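Gatmont Delia hand controller: a review after one summer

I bought the Gatmont Delia in August, when the price went down, and I have used it nearly every working day after that. My work is to teach a robot arm small jobs on old desktop computers: drives, cables, memory, covers. I am not an engineer by education, and I think this helps the review, as most buyers will not be engineers either.

The Delia is a handle with a trigger, connected to a small box. You hold it, you move your hand, and the arm moves the same way. When you close the trigger, the gripper closes. The box records everything together with the camera pictures, and later these recordings are used to train the arm to do the job by itself. Before this I had only two ways: a game pad, or taking hold of the arm and pushing it along by hand.

Setting up took me 45 minutes, and much of this was spent looking for the menu where you change the direction of the axes. The paper manual does not mention it. Unai Manzano, who shares the workshop with me, had it on his own arm before lunch, but he had already used the older model.

The handle is light and the trigger has a nice long travel, so you can close the fingers a little and wait. For work inside a computer case this matters more than speed. With the game pad I always closed too much and moved the part before I wanted to. The delay is small enough that I forget it. There is also a scale setting, and at 29 per cent my hand can make a comfortable big movement while the gripper makes a tiny one. I leave it there for anything near a connector.

Turning the wrist is less good. If you need to rotate 90 degrees, your own wrist arrives at its end first, and you must press the clutch button, turn back and start again. These pauses stay in the recording. You can cut them out afterwards with the Nesent software, but it is slow work and the free version opens only 10 recordings at a time.

Pushing the arm by hand is still better for one thing, and this is feeling. The Delia gives you no force in the handle. When a drive caddy touches the side of its slot, your fingers do not know it, and you must learn to see it. I look at the wrist view for the last centimetres and at the fixed camera for everything else. For cable work I also keep the arm slow, and I do not feel ashamed to use my free hand in the case.

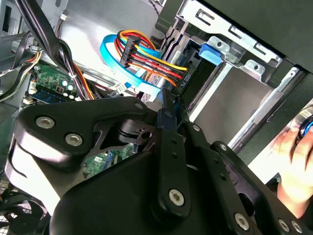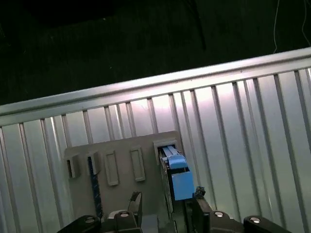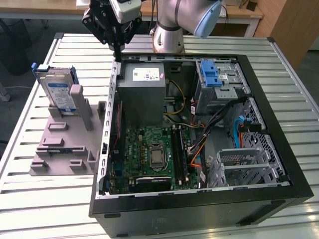
The cable of the handle is too short. I stand on the side of the table where I see best, and the box has to come with me, so now it lives on a stool. An extension exists, but Gatmont asks too much money for it and I made my own.

I compared it also with the Correa glove, which I borrowed for a short time. The glove is more natural for turning, but it becomes warm, and my small hands did not fill it well. After a morning of recordings I was glad to take it off. With the Delia I get tired only in the thumb.

Would I buy it again? Yes, at the lower price. For somebody who records simple pick and place jobs, a game pad is enough and the difference in money is better spent on a second camera. For narrow places I would not go back. I would like a softer clutch button, a longer cable and one more page in the manual – the axis menu is under "Session", by the way, not under "Device".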